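## 7. Recovering from a grip fault (code 311)

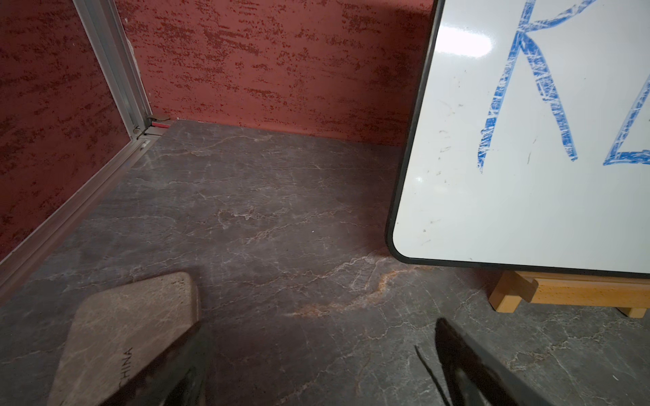

Dirnon, July

Code 311 means the controller told the fingers to close on the board and the force reading did not rise before the time limit. The arm stops where it is and holds position. The fingers stay at their last opening. On the Bangera cell, most 311 stops have been logged on the approach to the whiteboard.

**CAUTION:** The arm is still powered during a 311 stop. Do not reach between the fingers or lean over the rail until step 2 is done.

1. Press the stop button on the pendant. Wait for the status light to go steady.
2. Turn the key to MANUAL and take the key with you.
3. Write down the joint 6 count from the pendant. It is lost when the fault is cleared.
4. Look at the finger pads. A pad that has slipped on its finger must be replaced, even if it can be pushed back by hand.
5. Follow the gripper cable from the finger back to the wrist clamp. It should lie flat along the finger with no loop that can catch on the board or stand.
6. Check that the easel stands level with its feet on the floor. Do not move it yet if it looks out of place – go to 7.2 first.
7. Clear the fault and jog the arm straight up, 44 mm at slow speed.
8. Open and close the fingers twice with nothing between them. The closed count should read 1,483.

**Note:** If the closed count is off by more than 5, stop and re-zero the gripper (section 4). Running with a bad zero will bring the fault back.

### 7.2 Board out of position

The Ulach software stores one taught point for the lower-left corner of the board. If the board has been bumped, the fingers close on air or on the rim, and both give the same code.

1. In MANUAL, load program 654.
2. Step to the corner point at slow speed. Keep a thumb on the stop button.
3. Move the easel to suit the point. Do not reteach the point to suit the easel.
4. Turn the key back to AUTO and run one cycle at reduced speed.

Glare on the board can also throw off the wrist camera's corner search. Dim the overhead light before repeating step 2.

If code 311 returns within the same shift, tag the cell out and send the log to Astska service with the count from step 3 of the first list.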